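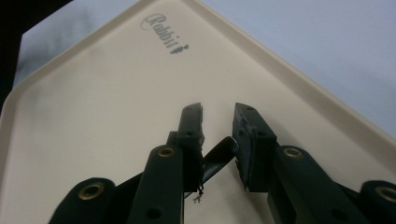 Tangen, Wednesday, March 6, 2024

The Ceria house will sell its old household things in May, and the sorting of them has started this week. Among the pieces is a large cream-colored plastic tray with the word "Rabbit" in gray script and a little rabbit after it. The price for any tray is 16 crowns. A wooden table with a white sheet over a part of it serves for the sorting. 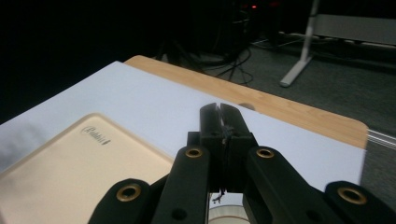 Idun Lundgren would like the trays to be sold together with cups, and she asked that the doors open earlier than last year, when 50 people had to wait outside in the rain. The opening hour is not decided yet.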